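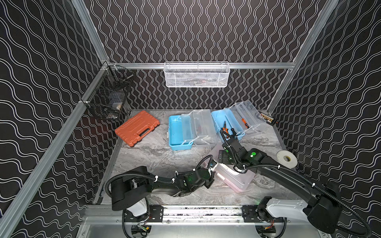 Windateck fixes windows that used to open. Most of our work is in timber double-hung sashes, the tall ones with cords and hidden weights, in houses where somebody in the seventies decided that four coats of enamel was a form of draught-proofing. We also do casements, hopper windows, stays, fasteners and the odd French door that has dropped on its hinges and is now more of a French wall. A surprising amount of it can be done with what fits in an orange plastic carrying case with a black handle, plus patience, plus a vacuum cleaner for whatever has been living in the weight box.

We're based in Fothergill, in the old produce store behind the railway siding, and we work across the district and down the valley as far as Vondthorpe. Past Vondthorpe we'll come if you've got several windows or a very good story.

How it started

Florencio Casado trained as a joiner and spent 22 years making new windows for a large firm that supplied project homes. He has nothing against new windows. He does have something against the skip full of perfectly sound cedar he used to drive past on the way out of every renovation, and one October he stopped driving past and started loading the ute. His garage filled up, then the carport, then the side of the house where his wife had been planning to put a lemon tree. The business was, in part, a negotiated settlement about the lemon tree. It's doing well, thanks, and it's full of gall wasp.

The name is a combination of "window", "attic" and "technical", put together late at night by people who should have gone to bed. By the time we'd noticed that everyone assumes we build wind turbines, the signwriter had been. If you do have a wind turbine, we wish you all the best with it.

What we believe about windows, such as it is

An old sash is a pretty good machine. It has two panels of glass, a bit of rope, a pulley and a lump of iron or lead, and it will let hot air out the top and cool air in the bottom without asking for your wifi password. When it stops working there's usually a dull reason. The cord has perished. The parting bead has been painted to the sash. A previous owner has driven in a nail, for security, and then another nail to be sure about the first one.

We take the sashes out, ease them, re-cord them, patch what's rotten and put them back. We splice in new timber where the old stuff has gone soft and leave the rest alone. Where the glass is original and wavy we'll do our best to keep it, and we'll tell you before we start if a pane looks like it's only being held in by habit.

Nearly 60 per cent of the windows we're asked to quote for as replacements end up being repaired. The others are either past saving or are aluminium sliders, and for those we'll give you the number of someone patient. 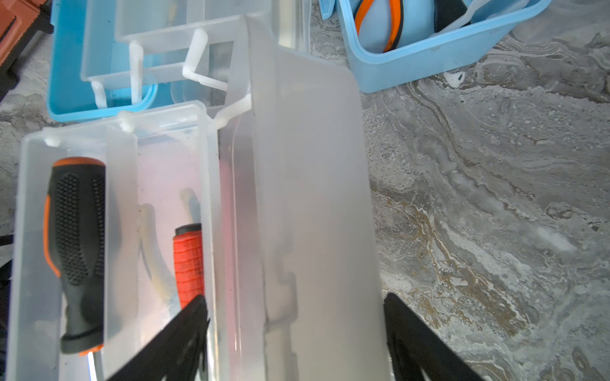

Weights cause more trouble than you'd think. People re-glaze with something heavier, nobody adjusts the weights, and from then on the bottom sash comes down like a guillotine whenever a truck goes past. We weigh every sash on the bench before it goes back. It's a slow step and customers who are watching tend to wander off and put the kettle on, which we encourage.

What it costs

A standard sash service is $399 a window. That covers new cords to both sashes, easing, cleaning the pulleys, new beads where needed and a coat of primer on anything we've exposed. Timber repairs are quoted separately, as rot is shy and seldom shows you all of itself on the first visit. Call-outs in Fothergill are $80, taken off the bill if you go ahead. We don't do final painting. We've tried it, and the kindest customer described the finish as "energetic".

There's a wait, generally longer in the weeks after the first really hot day, when the whole district discovers on the same afternoon that its bedroom windows are shut for good. If you'd like to beat the rush, ring in winter. Very few people do, and they're treated like royalty.

The Rorent range

A few years back we got tired of buying sash pulleys that were brass in the catalogue and brass-coloured in the hand, so we commissioned our own. Rorent is our line of pulleys, lifts, fasteners and stays, cast from patterns Florencio made off originals he'd pulled out of demolition jobs. They're sold over the counter at the workshop and through a couple of hardware shops that still keep screws in drawers.

They cost more than the ones at the big green shed. They're also quite plain. If you want a lift shaped like a gum leaf or a dolphin we can't help, though we've been asked for both by the same person.
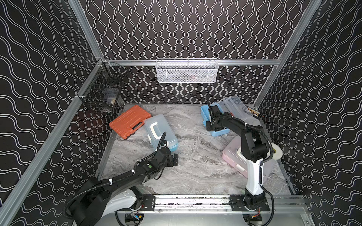
The range also includes cotton sash cord, waxed, by the metre or by the hank. Buy the hank. You'll think you've measured properly, and then you'll tie the knot.

Learning to do it yourself

We run a sash class on Thursday nights during term, in the front half of the workshop. Bring a sash if you've got one that will fit in the car. We'll supply the bench, the cord and a practice frame that has been painted shut and freed so many times that it's now more paint than pine. You'll learn to get a bead off without snapping it, and then you'll snap one anyway and learn to make another.

Closed shoes, please. Children over twelve are welcome if they come with an adult they'll listen to. Houses with old paint may well have lead in it, so the first night is spent on testing and safe stripping, and no, you can't skip to the second one. There's tea, and a biscuit tin that depends heavily on who's enrolled.

Finding us

Come in off the siding road and look for the green roller door. The workshop is open weekday mornings from seven and shuts at three, or earlier if we're all up ladders, in which case there'll be a note on the door with a mobile number on it. Park beside the fence, not in front of the loading dock, which belongs to the stockfeed people next door and is used by a very large truck with poor rear vision.

For quotes, send a photo of the window from inside and another from outside, and tell us what it does when you try to open it. "Nothing" is a perfectly good answer.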